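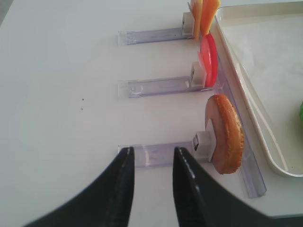

Sandwich Assembly Station, student configuration, with serving tray.

Category: Classroom Robotics / Manipulation Kits / Club and Competition

The Pladum Sandwich Assembly Station is a tabletop task set for secondary school robotics clubs and introductory college courses. It presents a gripper-equipped arm with a short sequence of pick-and-place problems, in which teams collect play food from a rack and build a sandwich on the tray.

The rack consists of three clear acrylic holders that meet a long clear rail. A small clip block at the end of each holder keeps the food upright, so that a two-finger gripper may approach it from the open side of the table. The set is supplied under part number 3496. Replacement clip blocks are ordered separately under part number 2512.

The station is the standard task for the Enent Student Challenge, beginner division. Scoring is out of 100 points. Teams are expected to write their own approach and release routines, and to keep a written log of every attempt. Program files prepared in the Matar classroom editor are accepted without conversion.
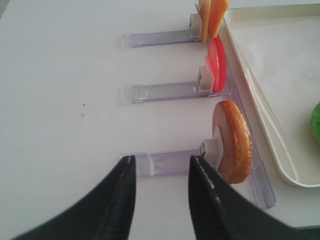 One club adviser wrote to us that the bread was mastered in a single afternoon, while the tomato occupied the team until January, and that students learned more about approach angles from that one slice than from the entire preceding unit. The same adviser asked for a printed alignment sheet, and one has been included with all sets shipped since December 2018.

Instructors should secure the rack before the first session and confirm that the arm can reach both the rack and the far side of the tray. Gripping force should be set low at the outset and raised in small steps.
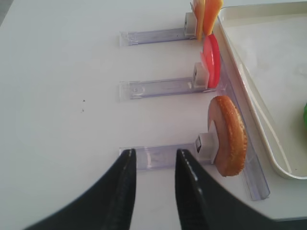

Clear acrylic can be difficult for some depth cameras to detect. Clubs using vision-guided grasping are advised to teach the holder positions by hand and to reserve the camera for locating the food. The Skirnier lesson binder covers both methods and contains a log template for student use.

Clip blocks should be inspected after every 500 grasps and replaced if they no longer hold a slice upright. Wipe the acrylic with a soft cloth only.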